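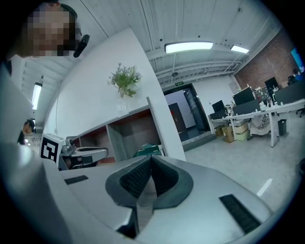 A hand-held gripper at work in the Podlow office, with a second one on the counter beside a marker block.

Pendo Magesa talks with her hands, and for most of our conversation one of them is opening and closing on a gripper that isn't there.

“You start doing it in your sleep,” she says, laughing. “I reached for the salt at dinner and pinched it like I had jaws!”

Magesa leads the demonstration floor at Podlow, a company that teaches robot arms to do small jobs in stockrooms: picking up a bag, putting it in a cubby, turning a box so the label faces out. She came over from the Arnon parts warehouse, where she packed orders by hand for six years, and she still sounds a bit amazed at where she ended up.

“At Arnon I was fast, and I was proud of being fast,” she says. “But I never had to think about how I picked something up. Now that's my whole day. Do I come at it from the side? Do I let it slide a little before I squeeze? The arm is going to learn that from me, so I'd better have a reason.”

The people on her team carry the grippers around and do the tasks themselves, over and over, while the tools record what they do. In November they logged 1,176 usable demonstrations. By May 2019 the running total stood at 3,918, and the arms at the Okoth stockroom, Podlow's first customer, were handling some 355 picks a shift.

I asked how the people at Okoth had taken it, and she didn't rush the answer.

“The first week was quiet. People were polite, and they were worried, and I would have been too. Two of the pickers asked me straight out if they were training their replacement. I told them what I knew, which was that the night restock was going to the arm and that their manager had put in writing that the hours were staying.” She stops. “I also told them I couldn't promise what happens in five years. I think they liked that better than a speech.”

What changed first was the bottom shelf. The arms took over the low bins, the ones that had everybody squatting all night, and the pickers moved up to sorting returns and checking orders. One of them now spends part of each week with Magesa's group, recording tasks.

“She's better than me,” Magesa says. “She knows things about soft packages that I never figured out — you go in low and let the bag settle into you. We put her demonstrations in and the drops went way down. I was jumping up and down!”

Not all of it has been smooth. Recording is hard on the wrist, and the group now switches people out more often than planned. Inau, the software that sorts good takes from bad ones, used to throw out anything done too slowly, and the careful workers got discouraged.

“Slow was fine! Slow was often the best one,” she says. “We had to fight for that.”

Her next goal is 3,000 takes of nothing but shelving, with things leaning on each other the way they do in a real stockroom.

“Give me a messy shelf,” she says, and the hand starts up again. “I could do that all day.”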